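Jurkby Robotics Club > Get Involved > Call for Student Operators

Call for Participants: Chip Handling Project, Winter Term

The Jurkby Robotics Club is looking for 14 student operators for its chip handling project. The project starts in December and runs through the end of the term. Any enrolled student can apply. You do not need to be an engineering major, and you do not need to have been a club member before.

The task is picking up a computer processor and setting it square in its seat without marking the chip or bending anything under it. Operators drive the arm by hand controller and the runs are recorded. In the second half of the term the teams use those recordings to train the arm to do the same job on its own, and then we test it against the human operators. Last year's group logged 929 usable runs. We want more this time, and we want them from a wider mix of people, because last year most of the runs came from the same few operators and it showed in the results.
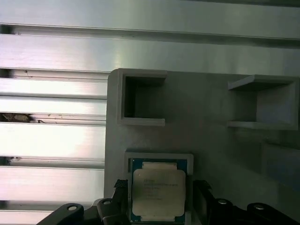 The fixture plate is bolted down before each session and should not be moved by operators. If the jaws come down off center, back off and start the run over. A bad run still gets saved and labeled as a bad run. Please do not delete anything, even if it is embarrassing. Team Bruso lost a week last year that way.

What you would be doing:

- One two-hour session a week in the Onishi Building, Room 98, starting at 4:30 p.m.
- Driving the arm for about half of each session and labeling recordings for the other half
- Writing a short note after each session on anything that slipped, stuck or looked wrong
- Helping your team get ready for the Firitz Cup, the campus assembly contest at the end of term

What we ask for:

- Steady hands and patience. Some of the work is slow.
- Normal or corrected vision at close range
- Attendance at the safety session before your first run. There is no makeup session.
- Long hair tied back, no rings or bracelets at the bench

Programming experience is useful for the training half of the project but is not required. If you have some, say so on your application and tell us which language.

Operators receive a stipend of $89 for the term, paid after the last session. Students in the Intro to Automation class can count the project as their lab requirement instead, but not both. Ask Ayane Iwasaki about the lab credit form before you sign up, as it needs her signature first.

To apply, pick up a form at the club desk or write to Osaze Okafor, project lead. Include your name, your year, the afternoons you are free, and a few lines on why you want to take part. Selected applicants will be asked to come in for a 15-minute tryout on the controller. The tryout is mainly to see whether you are comfortable with it, and past scores are not kept.

Contact | Club Calendar | © Jurkby Robotics Club | Back to top

This site uses cookies to remember your settings. By continuing to browse you accept their use.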